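Keeping household money in two currencies: working notes

These tips are for households where income arrives in one currency and bills go out in another, or where part of the savings sits in a country with a managed or pegged exchange rate. They cover record keeping at home. They do not cover investment or tax.

Choose one base currency

Pick the currency in which most fixed bills are paid: rent, power, school fees, insurance. That is the base currency, even if the larger salary comes in the other one. Every total in the household book is stated in the base currency. Amounts in the second currency are entered as they were paid or received, with the rate beside them, and converted in the next column.

Do not change the base currency in the middle of a year. If a move makes the change necessary, close the old book, carry the balances over at a single rate, and write that rate on the first page of the new one.

Record the rate you got

The rate on the news is a mid-market rate. The rate a household gets is lower by the spread, and then reduced again by the fee. Work it out backward from the receipt: base currency received, divided by second currency handed over. Four decimal places are enough for most pairs. For currencies with large face values, turn the fraction around and keep two.

Worked case. A transfer of 344 in the second currency arrives with a fee of 17 taken first. Only 327 was converted, but the cost to the household was 344. Divide by 344. Dividing by 327 hides the fee and makes a poor provider look like a fair one.

Elvira Villanueva kept both figures for a year in adjacent columns and found that the provider with the better posted rate was the more expensive on every transfer below a certain size. Fixed fees weigh most on small amounts. Where the bills allow it, send once a month instead of weekly.

Envelopes and drawers

Cash in two currencies should never share an envelope. Use two colors and write the currency code on the flap in capitals. Coins go in a lidded jar for each currency; most exchange counters refuse foreign coins, so spend them on the next trip or leave them out of the totals.

Count at a cleared table, one currency at a time, largest notes first. Enter the count before putting anything away. A plain or lightly patterned cloth keeps coins from rolling and takes some of the noise out of the job.
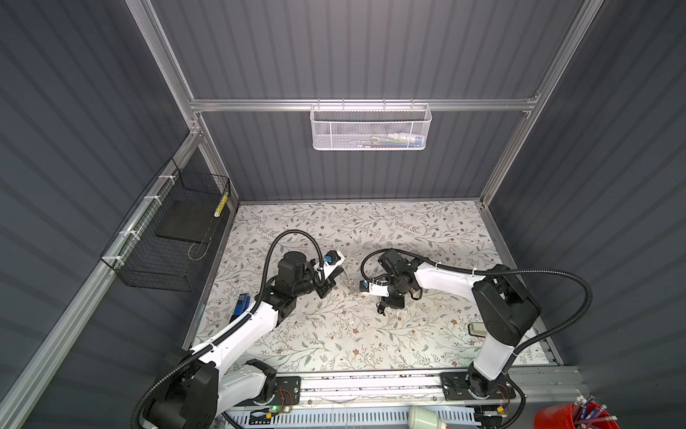
Floral-patterned work surface, leafy vines on an off-white ground.

Notes that are torn or heavily marked go in a separate sleeve. Banks may exchange them at face value, while shops often will not. List them at face value with a small "d" in the margin until they are exchanged.

Pegged does not mean fixed for good

A peg is a policy, and a policy can be changed. For household purposes a pegged currency may be booked at its official rate, with two precautions:

Write the official rate at the head of each month's page, even when it has not moved since the last one.

Keep no more than three months of base-currency bills in the pegged currency, unless those bills are themselves pegged.

The second precaution is a rule of thumb. A household with rent due in the pegged currency has a natural match and can hold more. A household that only receives money in it should convert on a schedule. Mutua Ogola, who keeps the books for a family spread over two countries, converts on the morning after each payday and does not look at the rate first – he records it afterward. Waiting for a better rate is speculation, and it takes up evenings.

The month-end check

Set aside half an hour. The steps run in this order:

1. Count the cash in each currency and compare it with the book.
2. Copy the closing balance of each account in its own currency.
3. Convert all second-currency balances at one rate, taken at the same time of day each month.
4. Subtract last month's total.
5. Split the difference into money saved and change in rate.

Step 5 is the one most often skipped. Suppose the second-currency account held 1824 at both month ends. Nothing was saved or spent there, so any change in its converted value belongs in the rate column. Without the split, a month of rising rates looks like a month of thrift, and the following month's budget is set too loosely.

If the converted total for all accounts is 3263 and the book says otherwise, check for a transfer entered on both sides before looking for anything else. Money in transit at month end is the usual cause. Give it a line of its own, marked "sent, not arrived," and clear it when the receipt comes.

Receipts

Thermal paper fades. Copy the rate, fee and reference number into the book on the same day, then file the slip away from light and heat. Transfer confirmations that come by email should be saved under year and month, with the currency code first in the file name so that they sort together.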